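Sunday, and the white table again

Every Sunday after lunch I promise myself to clear the low table in our living room, and every week it fills up again before Monday. We bought it when we moved to Lidinmont. I wanted it because of the big drawer, where I thought all the small things would live. Now the drawer is full and the small things live on top.

My friend Menaka came to visit in February and gave me her rule. She takes 12 minutes, no more, and she picks up only what is closest to the edge. I tried it her way today. First the sweets, then the toys, and what belongs to the kitchen goes back to the kitchen. My trinkets I leave for the end, because I always stop to look at them and then the time is gone.

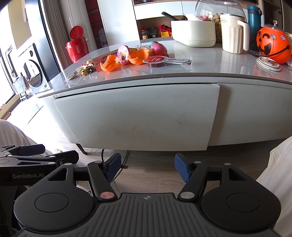
The table before I started, with the little gold bell.

The marble look is pretty but it shows every crumb, so I wiped it with a soft cloth and a drop of dish soap. The front of the drawer needs more patience, the surface is like leather and it keeps marks. I will try again next week with warm water.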